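Chapter 7
From Pixels to a Place on the Table

In this chapter
7.1 Three frames and the arrows between them
7.2 Hand-eye calibration without tears
7.3 Fitting a plane to a table that isn't one
7.4 Finding an ellipse and believing in it
7.5 Time stamps, or where the arm was back then
7.6 Handing the result to the planner
7.7 Lab: the plate exercise
Problems

What you should have working before you start: the joint-level controller from Chapter 4, the forward kinematics library from Chapter 5, and a camera that publishes images you can look at. If your image topic from Chapter 6 still drops out every few minutes, go back and fix it now. I'll wait.

I wrote the first draft of this chapter in a rented unit in Pitthorpe with a space heater under the desk, and I remember being very pleased with it. It had eleven pages of matrix algebra before a single thing got picked up. Then I handed it to a class, and they did all the algebra correctly, and not one gripper in the room closed on a plate. So I threw most of it out (the algebra survives in Appendix C, if you like that sort of thing, and I do) and started over with the question my students kept asking me: the camera can see the plate, the arm can move, so why does the hand keep going to the wrong place?

It's a great question! The rest of the chapter is my attempt to answer it properly.

Start with what the camera gives you. It gives you a grid of colors. Somewhere in that grid there's a big pale oval, and you look at it and say "plate," and you also say, without noticing that you've said it, "round plate, lying flat, seen from a low angle, close to me." You did all of that in no time at all and you can't explain how. Your program has to do each piece separately, and at every piece it can be wrong in a way that looks fine on the screen. I have drawn a lovely green outline around a plate in an image, perfectly centered, and then watched the arm reach confidently for a spot well behind it. The outline was right. The picture was right. What I had wrong was the step from the picture to the table.

That step is really a chain. You have a pixel. The camera model turns the pixel into a ray, a direction heading out of the lens. The hand-eye transform tells you where the lens is relative to the gripper. The kinematics tell you where the gripper is relative to the base. And then you need one more fact to say where along the ray the plate sits, and for us that fact is going to be the tabletop. Ray meets plane, you get a point, the point goes to the planner. Four links. When your hand goes to the wrong place, one of the four is lying to you, and a good part of this chapter is about learning to catch the liar without taking the whole thing apart.

A word on the camera. Everything in Chapter 6 used the overhead camera on its post, and that was a comfortable life: the camera stays still, you calibrate it once, and the table is always in the same part of the image. From here on we use the one on the wrist. It moves whenever the arm moves. It sees things at a slant. It nearly always has a bit of the gripper in view. It gets closer as you get closer, though, and that's exactly what you want from it, because a small pixel error from far away turns into a big miss and the same error from close up hardly matters. I've come to love wrist cameras. Give it a couple of weeks.

About the software. We'll keep using Siu, the little perception toolkit you installed in Chapter 2, and you'll meet its planner-side companion, Koltari, in Section 7.6. You can do everything here with other tools and plenty of readers do. What matters is that you keep the two halves separate in your head. Siu answers "what's there and where." Koltari answers "how do I get the hand to it." They talk through one small message, a pose with a covariance and a time stamp, and if you find yourself wanting to sneak anything else through that gap, stop and go have a snack. Every tangled robot program I've ever been asked to rescue had perception code making planning decisions somewhere deep in a callback.

Notice I said covariance. Lots of people leave it out the first time, and I did for years. But the planner behaves much better when it knows how much to trust the number it's been given. If the plate's position is good side to side and poor in depth (with a slanted view it usually will be), Koltari can choose to come in along the direction we're unsure of and let the fingers sort out the rest. If you send it a bare point, it believes you completely, and then it puts a finger into the rim.

Now the numbers we'll be living with. Our default loop setting gives the perception step a budget of 80 milliseconds, from image arriving to pose going out. The ellipse fitter in Section 7.4 works on edge points, and we cap it at 400 of them per image. You can feed it more, and your fit will get very slightly prettier, and you'll blow the budget. In the lab you'll collect 200 images for the calibration check. Yes, that's a lot. Script the arm to do it and read Section 7.3 while it runs.

Speaking of 7.3, please don't skip it! I know a table looks like the least interesting object in the room. We are going to spend a whole section on it anyway, because we're leaning our entire depth estimate on the claim that it's flat. With a bare board, fine. Put a cloth on it and you've got ripples, and a ripple under a printed line makes the line jog sideways in the image, and a fitter that trusts every line equally will tilt your plane to please the ripple. The fix is robust fitting, where you let the well-behaved points outvote the others, and the code for it fits on half a page. I think it's the most useful half page in the book.

The other thing I want you to get used to early is clutter that isn't clutter. Scuffs on a plate have edges. Stains on cloth have edges. The gripper finger, sitting dark and enormous in the corner of your image, has the strongest edge of anything in view, and your first detector will adore it. You'll mask the finger out (Exercise 7.2), and for the scuffs you'll learn to ask a better question than "is there an edge?" You'll ask whether the edge agrees with the oval you think you've found. Old, marked-up plates are wonderful for teaching that, and I'd much prefer you practice on one of those than on something fresh out of the box.

Then there's the case where the plate runs out of the picture. It'll happen constantly. The wrist swings, the plate slides off one side, and you're left with most of a rim. Please don't write code that throws those images away. An ellipse has five parameters and a generous arc of rim pins all five of them down nicely. You'll see in Section 7.4 that the arc you've got matters more than the percentage of it, and we'll work out which arcs are good company and which ones will happily fit anything.

The setup for the lab is cheap on purpose. A cloth with a printed grid, a plain plate, a plain wall behind, the lights you already have. The course notes at Jototden, where I've taught this for a few terms, used to ask for a machined calibration target, and in the revision of 11/10/2025 we dropped it in favor of the tablecloth. You do give up some accuracy. What you get back is a grid whose lines fan out and squeeze together in perspective right in front of you, on every single image, so when your plane estimate goes bad you can project a grid back over the cloth and see it go bad.

So before you type anything, move your arm to the "look" pose from the end of Chapter 5, save one image from the wrist, and spend a minute with a pencil. Mark where you think the center of the plate is. Mark where the far edge of the table meets the wall. Sketch in the part of the rim you can't see. Mine, from the pose I'll use for every worked example up to Section 7.5, is the one I keep taped inside the cover of my notebook.
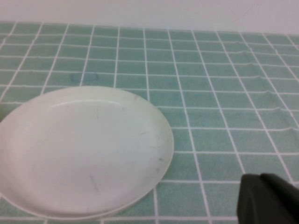
Keep your pencil marks, because you'll want them again in Section 7.4, where we find out that the center of the oval and the center of the plate land on two different pixels. Most people mark the first one. I still do it when I'm tired. With that done, turn to Section 7.1 and we'll put names on the frames: base, gripper, camera, in that order, and with the arrows pointing the way the code expects them.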